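Chapter 4
From Pixels to Plans

Pick up a pen. You just solved a problem that keeps software teams busy for years! Your eyes found one slim shape among many, and your hand knew where to close.
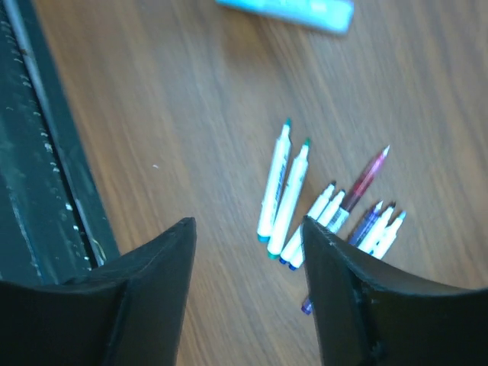 A planner has to make that choice in code. In this chapter you will build one in Timus, starting with a single grasp – then two arms that must share a table without colliding.

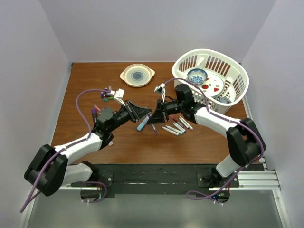 Figure 4.1 Two arms, one workspace: the grippers nearly meet above the markers.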